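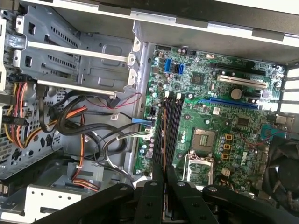
Dell antigo sem memória nem processador: o que comprar primeiro?

Songül Ağca
12/10/2020

Olá a todos! Herdei uma torre Dell do escritório de um primo e queria fazer dela um computador simples para a minha filha (trabalhos da escola, uns vídeos, pouco mais). Os quatro encaixes da memória estão vazios e o socket também, com a patilha aberta. Tenho 2 pentes guardados numa gaveta, mas nem sei se servem. Começo pelo processador ou pela memória? E a pilha redonda, troco já?

Elibariki Mushi

Que bom dar-lhe nova vida! Antes de comprar seja o que for, procure o modelo exato na etiqueta da torre e veja no manual que processadores e que tipo de memória aceita. Comece pelo processador, usado fica barato, e não toque com os dedos nos contactos dourados do socket, que se entortam com uma facilidade incrível (falo com desgosto próprio). Os pentes da gaveta só servem se forem do mesmo tipo. A pilha custa tão pouco que eu trocava já, confirmando a referência na antiga.

Cevik

eu punha logo uma gráfica no slot azul comprido e pronto, o meu ficou ótimo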